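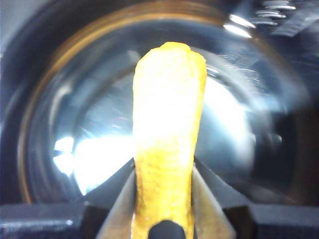

Figure 1. Puffed snack with coated surface, shown against a transparent glass container.

4.2 Do portion props tell us anything about eating?

Studies of tabletop food handling tend to treat the container as neutral. We have doubts. Magbanua's earlier coding of 412 kitchen episodes grouped puffed snacks with fruit under "hand foods", on the grounds that both are taken whole. The grouping is convenient and, in our view, wrong. A corn puff has a crumbly, porous surface with a coloured dusting, and any grip on it is partly a grip on crumbs. Fruit with a skin makes no such demand. Pooling the two probably flattered the agreement scores, which fell when Moynihan recoded 182 of the episodes with the categories kept apart.

The same objection applies to the plate. The Sterkier protocol calls every shallow dish a "serving surface", whatever sits beside it. A dish next to a cooker may be holding food on its way in or on its way out, and a still can't settle which.
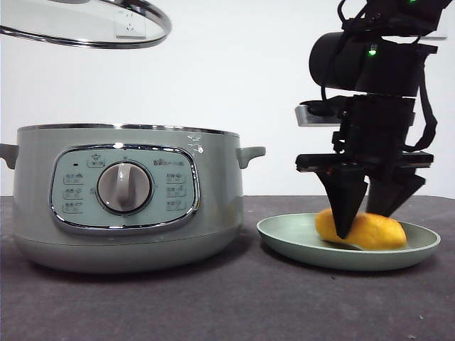 Figure 2. Green electric cooking pot and plate with an elongated yellow fruit; glass lid at upper left.

Coders nonetheless labelled such arrangements "preparation" with great confidence. We suspect the pot did the work for them. Whole fruit is seldom put in a cooker at home, and had the appliance been out of view, we would have expected "snack" or "storage". Colour may also have played a part: when pot and plate are both green, people readily read them as a set and assume a shared purpose.

Lid position was the other cue on which coders leaned, and here we are no more convinced. The protocol takes a lid resting on the pot as the end of a cooking task.

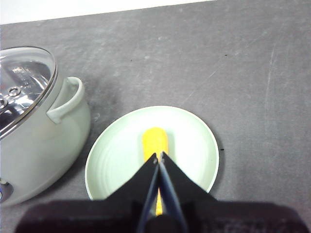
A lid is also put on to keep dust out, or because the bench has no other room for it. Of the 25 coders, few raised this in their notes. Until the categories are tested with the cooker removed, we would treat the published totals for "preparation" as an upper limit, and a soft one.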